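Shopping for one person, without a list

When I moved out of the shared flat in July, I thought the hard part would be the silence in the evening. The hard part was food. For years I bought groceries for four people, and my hands still take the big size of everything.

I want to write down what I learned about buying and keeping food when you live alone, mostly for my cousin Cauã, who will move to his first own place soon and who thinks that pasta is a plan. 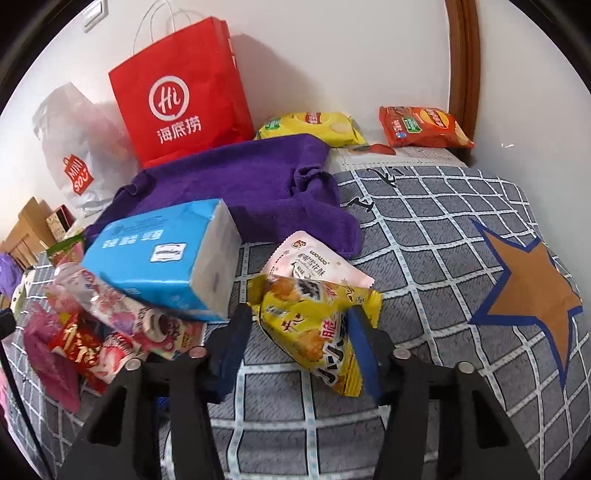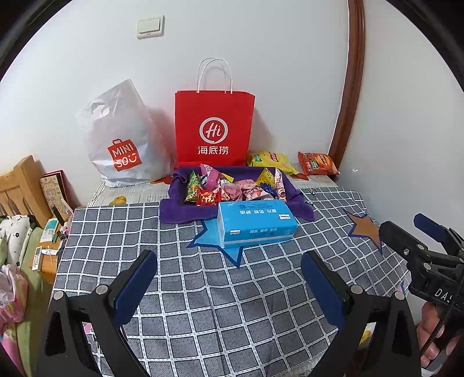
Snacks are the part of the budget I never wrote down.

What should you buy first when you start to shop for one? Buy the things you will eat in the next two days, and only after this the things that can wait in the cupboard.

I did it the other way for a long time. I filled the cart with rice, beans, flour and oil, and I felt very responsible. Then I came home at nine in the evening with nothing I could eat in less than one hour, and I ordered food. My neighbor Mervyn Tindall, who has lived alone for many years, told me that he walks to the store with a small backpack and no other bag. When the backpack is full, he is finished. I tried this and I still do it, except when I need potatoes.

About quantities I can say the following. A 500 gram bag of rice is enough for me for almost two weeks. The 900 gram bag looks cheaper on the shelf label, and it is cheaper per gram, but I kept it open too long and small insects came. I had to throw away the rice, and also the lentils which stood next to it. Since then everything dry goes into glass jars with a rubber ring. I buy the jars at Sindden, the household store behind the station, in the section where the prices are written by hand.

Bread was another problem. A whole loaf gets hard before I finish the half of it. Now I slice it on the first day and freeze it, two slices together, with a piece of baking paper between them so they come apart easily. My friend Tsion says that frozen bread is sad. She lives above a bakery, so I do not accept her opinion on this subject.

For vegetables I follow one rule – one thing that spoils fast, one thing that spoils slowly. This week it is spinach and cabbage. The spinach I must eat by the second day. The cabbage is patient and will stay for weeks if I cut it with a clean knife and cover the cut side.

I also keep a small notebook on the fridge. In it I write what I threw away and the price. In the first month the total was 172, and I was ashamed to see it, mostly because of cheese. I do not write what I ate, this is not a diet. Last month the total was much lower, though there was a melon that I prefer not to discuss.

One question I still cannot solve is fresh herbs. I need a spoon of parsley and the store sells me a bush. I have tried a glass of water, a wet towel, and freezing it in oil, and the oil was the best for cooking but useless for salad. If you have a better method, please write it in the comments. Cauã, this includes you, after you have unpacked the kitchen boxes.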